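Layout and Cleaning of a Two-Dispenser Beverage Counter
Student Project Report
Kundlow College, Department of Hospitality and Food Service
Submitted January 15, 2019

Summary

This report presents the work of a student team on the self-service beverage counter in Samarakoon Hall, on the Ketholm campus. The counter offers cold coffee and cold tea during the afternoon break. The dining office had received complaints about sticky surfaces, overfilled trays and waiting at the taps, and it asked the course to study the arrangement before any new equipment was purchased. The team observed 19 break periods, tested changes to the placement of cups and trays, and prepared a short cleaning routine for the counter staff. The report recommends keeping both dispensers, moving the clean cups to the left of the trays, and emptying the trays once in the middle of service as well as at the end.

1. Background

Samarakoon Hall is used mainly by students in the evening and certificate programs. Its beverage counter was set up when the original snack bar closed. At first it held a single dispenser of cold coffee. A second dispenser was added the following year so that tea could be served at the same time, and both have remained in use. They are of the same general form, with a container carried on a polished base and a separate drip tray under each tap, but they were bought at different times and the handles do not match.

The dining office pays a fixed amount for supplies at this counter and does not assign a full-time attendant to it. A member of the cafe staff fills the containers before the break, looks in when the line allows, and closes the station afterward. The arrangement therefore has to work without much supervision. Any routine that calls for frequent visits by staff was considered unsuitable from the beginning.

The project was limited to the counter surface. Plumbing, electrical supply and the recipes for the beverages were outside its scope, as was the price charged for each cup.

2. Equipment and Materials

The top of the counter is white with a smooth, matte finish. It was chosen for its appearance and it shows spills plainly, which staff regard as both a fault and a convenience. Coffee left on it overnight leaves a faint ring that comes off with a mild detergent.

The drip trays are stainless steel, rectangular, with rounded corners and a raised rim. A slotted grate sits toward the front of each tray and lifts out for washing. The grate supports the cup while it is filled and lets drips pass through to the tray below. The trays are shallow. In the team's bench test, a tray accepted 400 ml of water before the level reached the underside of the grate.

The cups are clear with vertical ribs. They replaced a plain, straight-sided cup that staff found slippery when it had come directly from the dishwasher. The ribbed cup is easier to hold, and the level of a dark beverage can be judged through its sides. It has one drawback: drips that run down the outside collect between the ribs and are carried away to the seating area.
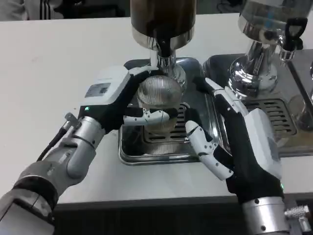 Figure 1. Ribbed cup under the outlet, with the drip tray beneath.

The distance between the outlet and the rim of the cup was found to matter more than the team had expected. When a cup stands squarely on the grate, beverage falls into it cleanly. When it is placed too far forward, the stream strikes the back of the rim and some of it lands on the tray. Holding the cup up close to the outlet prevents splashing but makes it harder to see how full the cup is, and several users who did so filled it too high.

A supplier, Rosetti, had offered the dining office a taller cup that would close the gap. The team tested a sample set and does not recommend it. The taller cup fitted under one outlet only when tilted, and it did not fit the racks used in the Samarakoon dishwashing room.

3. Method

Observations were made at every break period in the study, using the same recording sheet. The observer noted the time at which the station opened, which dispenser each user approached, whether the cup was set on the grate or held in the hand, and where any spill occurred. Users were not interviewed while they were being served. A box for written comments was left at the end of the counter, and 30 comment cards were returned.

The first group of observations was made with the counter arranged as staff normally left it. Clean cups stood on a rack behind and to the right of the tea dispenser. For the second group, the rack was removed and clean cups were set out on the open surface to the left of the coffee tray. Nothing else was changed between the two groups. The same staff filled the containers, and the same quantity of beverage was prepared.

The trays were weighed empty and again at the close of each period. Liquid from each tray was recorded separately. On two occasions a tray was emptied during service without the observer being told, and the weights for those periods were left out of the results.

4. Observations

4.1 Movement at the counter

With the cups kept at the right, users who wanted coffee had to reach past the tea dispenser, take a cup and come back. When two people arrived together, the second commonly waited until the first had stepped away, even if the other tap was free. The line that formed extended into the doorway and was the source of most of the complaints about waiting.

Placing the cups at the left gave a single direction of travel. A user took a cup, filled it at the first or second tap and left on the right. Waiting did not disappear, but the line stayed along the front of the counter and the doorway remained open. Staff reported that it was also simpler to see when cups were running low.

4.2 Taps and handles

The coffee dispenser has a small black tap with a short spout. The tea dispenser has a larger black handle shaped like a loop. New users hesitated at the loop handle. Some pushed it when it should be pulled, and a few let go of it before it had closed fully, so that it continued to drip. The small tap caused no hesitation, though users with larger hands found it awkward to work while keeping the cup in position.

Comment cards mentioned the handles more than any other subject. The writers asked for matching taps or for a label showing how the loop handle works. Matching taps would require a replacement part from the original supplier, and the dining office has not yet received a price.

4.3 Drips and marks on the metal

Water spots and faint streaks formed on the trays even on days when little was spilled. The team traced most of them to the closing routine, in which trays were rinsed and put back without being dried. The spots are harmless, but users took them as a sign that the counter had not been cleaned, and two cards said so directly.

The narrow space between the two trays was a separate concern. The trays stand so close together that a cloth cannot be passed between them, and liquid that runs over a rim collects on the counter underneath. It was noticed only when the trays were lifted. In most periods nothing was found there. In the remaining periods a dried brown line had to be loosened with warm water.
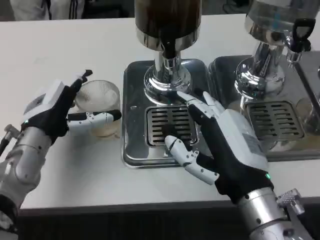 5. Trial of a Revised Routine

A revised routine was tried through the first part of the term with the agreement of the cafe staff. It was written on one card and kept in the drawer below the counter.

Before service:
Wipe the counter from left to right, including the surface under both trays.
Set both trays in place and leave 25 mm between them.
Fit the grates and check that they lie flat.
Set out clean cups to the left of the coffee tray.
Open each tap briefly over a cup to confirm that it runs and closes.

During service:
Empty both trays once, at the midpoint of the break.
Wipe the front edge of the counter.

After service:
Lift out the grates and wash them with the trays.
Dry all metal parts with a clean cloth before putting them away.
Close the taps and wipe the spouts.

Staff followed the opening and closing steps without difficulty. The midpoint visit was missed when the cafe line was long. The gap between the trays was also hard to maintain, as the trays slide on the smooth surface and were gradually pushed back together in the course of service. A thin nonslip liner was tried under one tray and held it in place, but it trapped liquid and was given up.

The amount of liquid left in the coffee tray fell after the cups were moved. The amount in the tea tray stayed nearly the same, and the team attributes most of it to the loop handle.
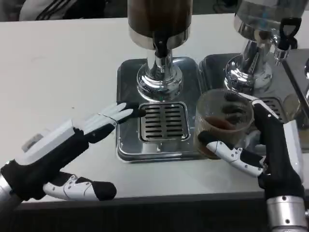

Users also began to set their cups down on the grate more often once they approached from the left. The team had not planned for this effect and can offer only a partial explanation. Arriving from that side, a user meets the open front of the coffee tray first and has room to put the cup down before reaching for the tap. From the other side, the user already had one arm across the neighboring tray and tended to keep the cup in the hand.

6. Limits of the Study

The study covers one counter in one building, during cool weather. Demand for cold beverages is higher in the warmer part of the year, and the trays may then need to be emptied more often than the routine provides. Users also knew that a student was taking notes nearby, and some may have been more careful than usual. The tray weights include water from wet cups, which the team had no means of separating from spilled beverage.

7. Recommendations

The team recommends that clean cups remain at the left of the coffee tray and that the rack on the right be withdrawn permanently. Both dispensers should be kept. The dining office should request a price for a tap to replace the loop handle, and until it is replaced a small label should be fixed to the counter beside it.

The revised routine should be adopted with one change. The midpoint visit should be assigned by name on the staff schedule, so that it is not left to whoever is free. Trays should be dried at closing in every case.

A follow-up set of tray weights is planned for February, using the same sheets and scale. The recording sheets and comment cards have been deposited with the department office and may be consulted there on request.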